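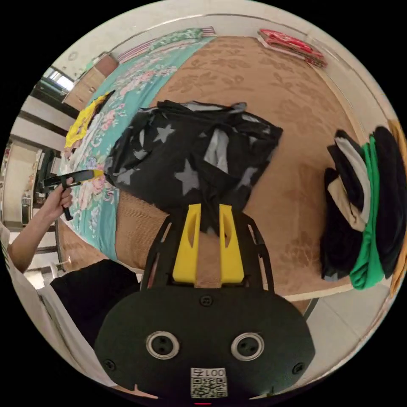 Handout 5, page 1

Regional Economic Policy: how towns try to attract talent

OK, picking up from where we ran out of time. I promised I'd write up the part on relocation grants, so these are my notes more or less as I gave them, plus a few things I should have said out loud and forgot.

We had been looking at Lallier, the mid-sized river town with the closed paper mill and the very ambitious mayor's office. The town set up a fund for people with technical skills who would move there and either start a company or join a young one. You applied, you showed a lease and a work contract, and you got your money in installments over 3 years. Simple enough on paper (most of these programs are!).

Now, the question I want you to keep asking is who would have come anyway. Economists call this deadweight, a rather rude word for people who are perfectly nice. If an engineer already had a job offer and a cousin in town, the grant is a lovely present but it hasn't moved anybody. The trouble is that the application form can't tell you. Everyone writes that the grant was decisive – wouldn't you?

Stepan Skoryk's paper, which is in your reading pack, gets at this in a clever way. He compares applicants who just made the cutoff with applicants who just missed it, and looks at where both groups were living later on. Please read the method section before you read the results. I know it's tempting to skip ahead, and I can always tell.

The firms

Monitz is the one everybody remembers, a sensor company that started in a shared office and grew to more than 20 staff. Fanurance sold insurance for concert and match tickets, took the grant, and moved to the capital as soon as the last installment cleared. Was that a failure for the town? We had a good argument about it in class and I still haven't made up my mind. Two of its early employees stayed behind and opened Hutsuliak, a small software shop, so the money did leave something in Lallier, only under a different name.

Clawback rules

A clawback means you pay the grant back if you leave early. Towns love them, founders hate them, and lawyers do quite well out of them. Look at the wording in the Lallier contract: it says the firm must keep its "principal activity" in the town. What is a principal activity when half your team works from home? Bring me your own definition, in one paragraph, and be ready to have it picked apart.

For next time

Read Skoryk, and the first chapter in the pack on housing costs. Then write a memo of up to 1,000 words to an imaginary town council, telling them whether to renew a fund like this one. Pick a side, please! Memos are due in my mailbox by noon, and the housing chapter will make much more sense if you sketch the rent graph yourself as you go.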